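Storing a hair dryer in an old dressing table drawer?

Posted by Atieno Makori, 18 June 2026

I've got a white French-style dressing table with an oval mirror and curved legs. I want the hair dryer off the tabletop and into the drawer, but the cord keeps springing up and catching when I close it. The little drawers beside the mirror are no use for anything that size.

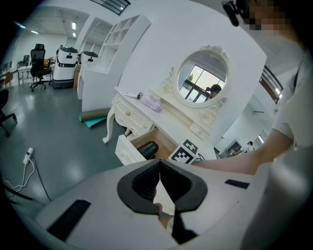 The dressing table with the lower drawer pulled out.

Is there a neat way to do this without cutting a hole in the back?

Mei-kuen Shih
Measure the inside height of the drawer first, then the dryer at its fattest point. Mine cleared by 4 mm and still rubbed until I turned it on its side. Let it cool before you put it in. I give mine 8 minutes.
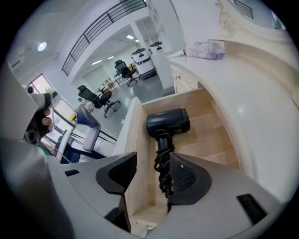

Cords are what jam these drawers, so deal with that before you buy dividers. Keep the coils loose and hold them with a Velcro strap. Winding the cord around the handle, like on the navy dryer lying in the drawer, does keep everything together, but don't pull it tight where it meets the handle. I ruined one that way last December. Lay it flat and check that no cord hangs over the front.

Ifeanyi Wike
just get a hook

Yurii Skoryk
Agree with Mei-kuen about the cord. Rub a candle along the drawer runners too if they stick.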